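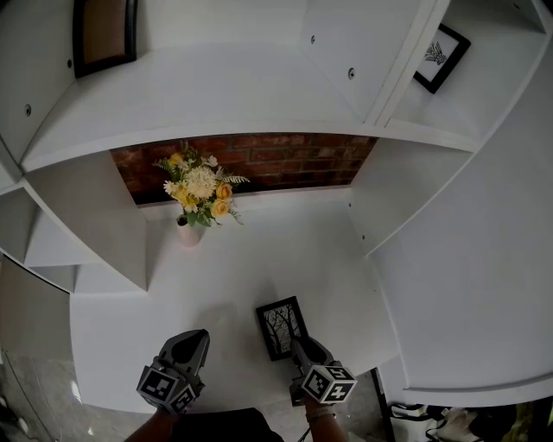 Yellow roses and daisies in a pink vase.

Savings Questions We Get a Lot

What is a Gradia certificate?
You hand us money, you agree to leave it alone for 12 months, and we pay you a fixed rate for your self-control. The rate on the day you open it is the rate you keep.

How much do I need to open one?
The minimum is $400. You can't add to it later, but you can open a second one, and plenty of people do.

What if I need the money early?
You can have it. We keep 58 days of interest as a penalty — annoying, but your original deposit stays whole if you've earned at least that much. Cash out in the first week and you'll get back a bit less than you put in.
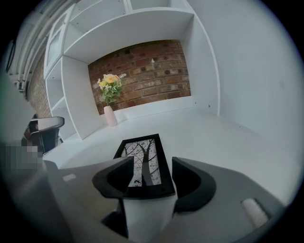
What happens when the term ends?
We send a letter, which you will put somewhere safe and never see again. You then have a short grace period to move the money. Do nothing and it rolls over at whatever the rate is that day, good or bad.

Do I owe tax on the interest?
Usually, yes, even if you never touched it. The form shows up in your account by the end of January.

Can I open one jointly?
Yes, with one other person. Either of you can close it, so choose accordingly.

Related questions
Moving a Trornen account to Gradia
Carbone checking: fees and limits
What is a Rimer ladder?

Contact us | © Gradia Savings | Back to top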